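Two grippers, one tray: what our trial does and doesn't say
Speaker notes, Venkatesh Pisharody

Opening

Say hello, then wait for the people at the back to sit down. Skip the bio. Most of this room has had one of my emails about test fixtures and that is enough of an introduction.

Start with the vendor claim, read it out flat: "handles any household item." Pause. Ask who has bought something on the strength of a sentence like that. I have my hand up too, I bought the Skumari.

Then say what the talk covers. We put the Gelmont and the Skumari on the same arm, had each of them take toys and other small stuff out of a metal tray and drop them into boxes with round holes in the top, and wrote down what happened. Then we argued over what the numbers meant, and I'm still arguing. Anyone hoping for a shopping recommendation should lower their hopes now.
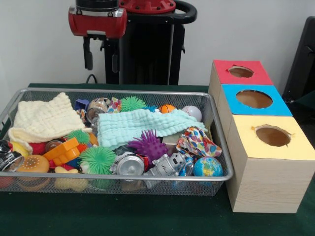
Nambiar Product Testing, Handling and Grippers Team

Why a tray of toys

A clean test part tells you the gripper can hold a clean test part. Vendors love a machined cube. They will show you a machined cube all day. I wanted a heap, with cloth in it, because cloth is where our last arm spent most of its time being wrong.

So the tray has knitted cloth, spiky rubber balls, balls that are smooth and small, and hard plastic blocks. Things touch each other. Some things are under other things. A spiky ball is a rude object for a gripper, since the part you touch first gives way and the part you need is further in. Mention this early, it comes back.

The boxes matter more than people think. A hole in the top of a cardboard box is a pass or fail gate. Either the item went through or it's sitting on the lid, and you can't talk your way around an item sitting on the lid. In our first plan we were going to score "placed near target" and I'm glad we dropped it. I have read papers where "near" did a lot of work.

Somebody will ask if cardboard is serious enough for a test. It's cheap, and the edges of the holes wear, which I do count as a problem. I'll get to it.

How we ran it

Go slowly here. This is the part that gets skipped in every talk I sit through, and then I spend the Q&A asking about it.

Same arm for both grippers. Same controller, the Orness, with the same speed limit. Same tray. A person drove the arm for the first half of the trial and the Orness picking routine drove it for the second half. We swapped grippers between blocks of runs. We did not swap after every single pick, and we should have swapped more often than we did. The bolts are a pain and we got lazy. If the tray got slightly easier or harder over the course of a block, that shows up in my numbers as a difference between grippers, and I can't take it back out.

Total came to more than 200 picks. That sounds like a lot until you split it by gripper, then by who was driving, then by type of item. By the time you get down to "Skumari, automatic, cloth" you have a handful. I'll show the handful. I won't put a percentage on it, and please don't put one on it for me in your trip report.

A pick counted if the item left the tray, got to a box and went through the hole. A pick that brought up two items counted as a fail. There was a fight over that rule. The argument on the other side was that in a real tote-emptying job, two at once is a bonus. My answer is that we weren't emptying totes, and that a gripper that picks up a ball plus whatever the ball was tangled with hasn't picked the ball.

Note to self: drink some water here. Last time I lost my voice in the results.

What went wrong, before what went right

We logged 47 fails. Put them up first. I'd like people to look at the fails while they're still awake.

The biggest pile of them is cloth, for both grippers. The typical one goes like this: the fingers go for a ball, they catch the edge of a knitted cloth, the cloth comes along, and it drags whatever was lying on it. Now the tray is a different tray. If you're running an automatic routine with a plan it made a few seconds earlier, that plan is out of date. The Orness did re-plan, to be fair to it. It re-planned often enough that I started timing the pauses.

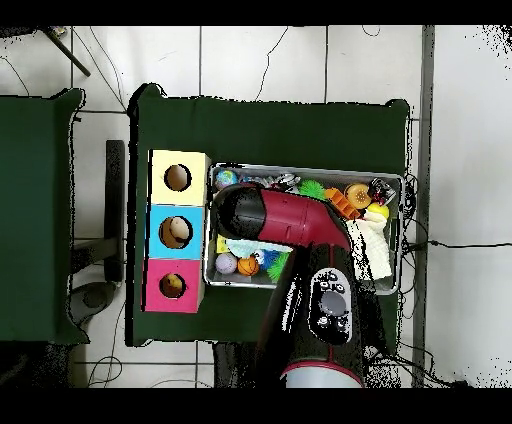 Approach angle is the second pile. Coming down more or less straight, both grippers did fine on the round stuff. Coming in at a slant near the rim of the tray, the housing gets there before the fingers do. That's a shape problem, and it's one you can measure with a ruler before you buy. The Gelmont brochure gives finger length and opening width. It doesn't give you the width of the body behind the fingers, which is the number I needed. Neither does the Skumari sheet. I asked both companies for it and got a drawing from one of them.

Third pile, the holes. Some of the spiky balls made it to the box and then sat there, hung up by their own spikes. Is that a gripper failure? I logged it as one, under my own rule. I think the rule is right for comparing and wrong for blaming. Say it that way, then move on before somebody starts a debate on it. We can do that over coffee.

Also own up to the box wear. A hole that has been bumped all afternoon isn't the hole you started with. A torn edge can catch things or let them past, and I don't know which it did more of. We should have cut plates out of something hard and laid them over the boxes. For the next trial I want those made before the tray is even filled.

What I'm willing to say about the two grippers

With a person driving, I can't tell them apart. I know that disappoints the people who worked on this. A good operator sees the cloth snag, backs off, shakes it loose and goes again. The operator was covering for the hardware. If your use is remote work with a trained person, buy on price and on how fast the spare pads arrive.

On automatic, the Skumari did better on soft items and the Gelmont did better on the hard blocks. The direction of that held up in every block of runs. The size of it jumped around. I believe the direction, and I wouldn't bet lunch on the size.

Grip force. The Skumari claims to feel its way to the right force. What I saw was a gripper that closed slowly. Slow closing on a soft ball looks very gentle and very smart. It might be smart! I have no way of telling that apart from slow, because we never ran the Gelmont slowed down to match. Put that one on the list too. When a vendor tells you about touch sensing, ask them to run the same pick with the sensing turned off and the speed left alone. I've asked twice now and each time I was shown a video of a strawberry.

Wear on the fingers. We changed pads on one gripper after 5 sessions because I didn't like the look of them. I'm not going to say which, since it was my eye and no measurement, and the name would be all anyone remembered.

The camera question

I promised the organizers I'd say something on cameras, so keep this short.

We had a fixed view from the side and a view from up high looking down over the arm. The high view is the one everybody wants, and it looks great on a screen. It also has the arm in it. At the moment of the grasp, which is the only moment I care about, the thing you most want to see is under the gripper. The side view catches the fingers going down but loses whatever is deep in the pile. We ended up settling disputed picks by looking at both, and a few of them stayed disputed.

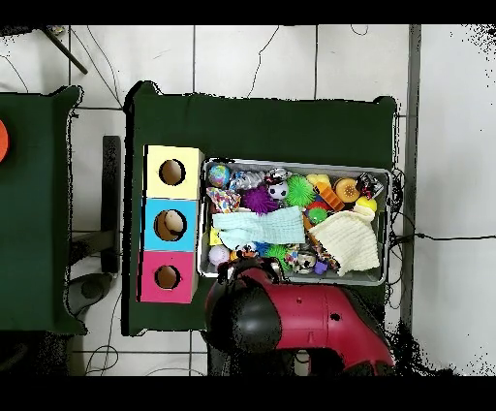

A wrist camera would help, and I expect somebody to say so. We had one on order from Gelmont as an add-on. It arrived in July with the wrong bracket, so it's out of this talk. I'd still be careful. A wrist camera sees very well until the fingers close on a big soft ball, and then it sees a big soft ball.

The point for anyone setting up a comparison like ours: decide before you start which view is the judge. If you pick the view afterward, you'll pick the one that agrees with you. I caught myself doing it on the second day and had to go back and rescore a whole block.

What I'd do again, what I wouldn't

Again: the mixed tray. The boxes, with hard plates on top. Counting double picks as fails. Having one person log and a different person drive.

Never again: refilling the tray by hand with no pattern. We tipped things in and called it random. It wasn't, people have habits, and I noticed the cloths tended to end up on top. If the cloths are on top, you have a cloth test with toys under it. Next time the layout gets drawn from a list before each block, even if it takes twice as long. It will take twice as long.

Also I'd leave the controller out until the grippers are sorted. We changed grippers and we changed drivers, human to Orness, in one trial. Half my results slides have a footnote because of that.

If there's time

Tell the story of the demo day where the arm put a ball through a box hole on the first try with visitors watching, and one of them said "so it's solved." It took me most of a lunch to unsolve it.

Leave ten minutes for questions. Likely ones:

Price per pick. I don't have it and I don't trust anyone who does at this stage.

Suction. Try it on a knitted cloth and write to me.

Whether the raw log can be shared. Yes, including the disputed picks, with both scores left in. Ask me at the end or mail the team. The column headed "VP override" is mine, and you should read it with suspicion.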